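About Plarilano

Home | Software | Our story | Working with us | Contact

Hello, and thank you for taking the time to find out who we are. We're Plarilano, a small software company that makes the parts of a robot you can't pick up and hold. Other people build the arms and the wheels and the grippers, and do it far better than we ever could, and then they come to us for the layer that looks at a cluttered shelf or a full drawer, decides which thing to reach for first, and works out how to get there without knocking over everything else on the way.

How we began

Plarilano started in two rented rooms above a bicycle shop in Jerstead, with a second-hand desk, a kettle, and a planning library that Rommel Espiritu had been writing in the evenings for longer than he likes to admit. Rommel had spent years on warehouse systems, where every box has a label and every label faces the same way, and he had grown curious about what would happen if you took all that tidiness away. The first version of the library could plan a reach into a cupboard in 8 minutes, which made for a very long afternoon if you wanted to empty the cupboard. We kept a printout of that first timing log, and it still hangs by the door, a bit faded now.

We have moved since then, though only across the river, and there is rather more of us to fit round the lunch table. The kettle is the same one. The planning library grew into Gunawan, which is the product most of our customers know us for, and a second piece of software called Edero grew up alongside it to look after perception. People do ask where the names come from, and the answer is that Rommel chose them and we had all got used to them by the time anyone thought to hold a vote.

What we make

Gunawan is our planner. You give it a model of your robot, a goal such as "bring me the bottle at the back", and whatever your sensors know about the space in between, and it gives back a motion that your controller can follow. It was written for narrow places, and a good deal of its cleverness goes into deciding when to move something out of the way first and where to put it down again. It will tell you plainly when it can't find a safe route. We are fond of that feature, having worked with planners that would sooner try their luck.

Edero is the perception side. It takes in colour and depth and keeps a running account of what is in view, what is probably hidden underneath, and how sure it is about each of those. The "how sure" part has taken us the longest by some distance. A confident wrong answer is a dreadful thing to hand to a planner, so Edero passes its doubts along with its findings, and Gunawan plans more gently wherever the doubts are large.

Between the two sits a set of tools that we wrote for ourselves and later tidied up for everyone else: a replay viewer, a labelling desk, a scoring script, and a small program that compares two builds overnight and leaves a readable note in the morning. Several customers use the tools without using either product, and they are very welcome to. 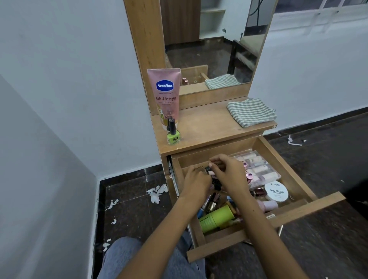 Edero learns from homes, and has done ever since we gave up on the neat little test tables we used in our first year. A block on a table has clear space on every side of it, and hardly anything people own is kept like that. What we need are close, crowded spaces where things lie at all angles, and a drawer of cosmetics is as good a teacher as any we have come across: a lime-green container lying on its side, small pale tubes standing in a clear organiser, a tub of nail polish remover wipes, and two hands turning a dark bottle just over the top of it all, one holding the base and the other the neck. The organiser alone is worth a week of somebody's time, as clear plastic is hard going for a depth sensor and the tubes have to be found through it. Then there is the mirror behind the dressing table, which offers up a second checked cloth that no arm will ever be able to fold. Edero has a separate step for reflections these days, and it is one of the pieces of work we are proudest of.

Two hands are also a subject dear to our planning team. When people handle something small they nearly always share the job out, one hand keeping the thing steady and the other doing the fiddly part, and they swap over without giving it a thought. Gunawan's two-arm mode borrows from that idea. It picks a holding arm and a working arm for each step, checks whether the forearms would get in each other's way — they very often would — and will change the roles halfway through a task if that gives a more comfortable reach.

How we work

We release both products together, on the same day, with the same version number. It is slower than letting each go out when it's ready, and our engineers grumble about it every February when the big release is due, but it does mean you never have to ask which Edero goes with which Gunawan.

Before anything goes out it has to pass the drawer suite. There are 3000 recorded situations in it, ranging from a single spoon in an empty tray to the sort of kitchen drawer that won't quite shut, and a new build must do at least as well as the old one on every group of them. We don't average the groups together. A build that has become wonderful at spoons and careless with glass will look fine on an average, and we would much prefer to hear about the glass. Of those situations, 758 are marked as hard, meaning that at least one earlier release got them wrong, and the hard ones are run first so that the bad news arrives before lunch.

We also write things down, perhaps more than is fashionable. Every setting in our software has a page explaining what it does, what happens if you turn it too far, and who last changed its default. The handbook runs to 800 pages at present. We know that is a lot, and there is a short one too.

Who we are

Rommel still leads the planning work and still answers support messages himself on Friday afternoons, at some length if you mention collision checking. The perception team sits by the big windows and keeps the blinds down. Control is the smallest group and the one with the most screwdrivers, being the people who find out what happens when a planned motion meets a real motor with a worn gear in it. Our tools team makes the viewer and the labelling desk, and looks after the build machines with a patience the rest of us admire.

We come from all sorts of places. There are mathematicians here, a former piano tuner, two people who used to write software for lifts, and someone who taught primary school for a good many years and now edits our documentation. If a page of the handbook makes sense to you on the first reading, it is very likely her doing.

Working with us

Most of our customers are robot makers, along with a handful of university groups who use Gunawan for teaching. You don't need to have a finished robot to get in touch. We are happy to talk at the stage when there is only a drawing and a hopeful budget, and early conversations do tend to save everybody trouble later on — joint limits are much easier to change on paper.

A trial licence covers both products and the full set of tools, and comes with a named engineer who will help you through the first set-up. If you'd like to see the software running before you decide, visitors are welcome at our Jerstead office by arrangement. The stairs are steep, but there is a lift at the back of the building, so do let us know and one of us will come down to meet you.

For trials, visits, jobs or a question about a setting the handbook doesn't explain well enough, please use the form on our Contact page.

Page last updated Sep 9, 2018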